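Hand-Held Gripper Collection at Rukness: Questions We Keep Getting
Maintained by Heriberto Bermúdez. Complaints welcome.

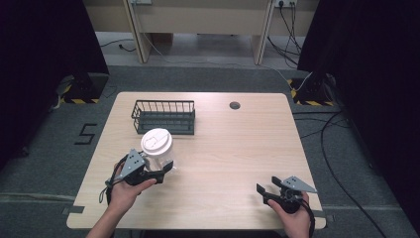
What are you collecting?
Short examples of one person doing a small table job with a gripper in each hand. The current set is called Plistamier and it is mostly cups and a wire basket. Each example is one attempt, start to finish.

Why not drive the robot itself?
Speed. In a morning on the arms we got 20 usable examples. With the hand-held pair we got 159. I would be careful with that comparison, though. The arm sessions were our first, and we were bad at them.

So is 159 enough?
I doubt it. The plan Siobhán Foley wrote in January says up to 200 per task, and I have never seen a good argument for that number. We will train on what we have and see where it falls over.

Does a person's motion carry over to a robot?
Partly. People reach in ways our arms can't, and they do it without noticing. Zornden, our checking script, throws out paths the arms could not follow. It says nothing about whether the grip was sensible. A lidded disposable cup can be squeezed too hard and still end up in the right place, and the script will pass it.

What if only one hand is needed?
Hold both grippers anyway. The idle one stays open and low over the table. We record it too, and I'm not convinced the model learns anything useful from it — ask me again after the next training run.

Should I redo a sloppy attempt?
No. Finish it and mark it. Hayes had a set with every fumble removed, and the policy trained on it had no idea what to do after a near miss.

Do the tape marks matter?
Yes. Leave the tape on the floor alone, and tell Siobhán if the table has been bumped.

Will this work in a real kitchen?
Nothing we have says so. Everything in Plistamier comes from 2 tables in one room, with the same gray carpet. A good score here means it can handle our cups on our tables. Please stop putting "general" on the slides.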